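**Session 4: Who does the picking now?**

Start from the sales sheet. Ziltora told the returns department at Vatham that a bin-picking arm would "free staff for better work." Keep that phrase in mind, and ask of every claim below who was asked and when. The sheet was written before anyone on the floor had been interviewed.

What the department did before: returned goods were tipped into bins, and a sorter picked each item out, looked it over and decided where it went. Picking and deciding were one job. The arm takes over the first half. The second half still has to be done by somebody, usually further down the line and at a pace the sorter no longer sets.

Small plastic goods are a fair test. They come in odd shapes, they land on their sides, and clear plastic is hard for many vision systems. A person reaches in without thinking about any of it.

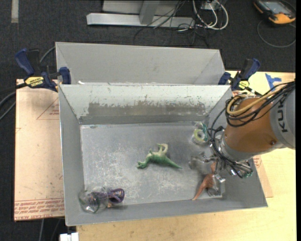

Bevan Tapsell objected at this point last year that sorting toys out of a metal bin for a full shift is dull, hard on the shoulders, and not something he would want preserved for anyone. Fair enough, and the objection belongs in your notes. But the gain he describes depends on what the sorters were moved to. At Vatham, of 5 sorters on the shift, 4 were moved to "exception handling," meaning they wait for the arm to fail and then clear up after it. The fifth post was left unfilled.

Points to argue over:

- Waiting is work. The target of 60 items an hour counted only picks, so time spent watching the arm vanished from the record.
- Pay grades stayed where they were, though the sorters now restart the cell and log faults.
- A claim of "100 percent uptime" needs a definition. Does a stopped arm with a person filling in count as up?

Zeeshan Virk's interview notes are in the course folder. Read them before the Stoyanova chapter, which takes the managers' figures more or less at face value.

For Sunday evening: one page on a task you have done for pay. Split it into the part a machine might take and the part left over, then say who would get the leftover part and what they would be paid for it.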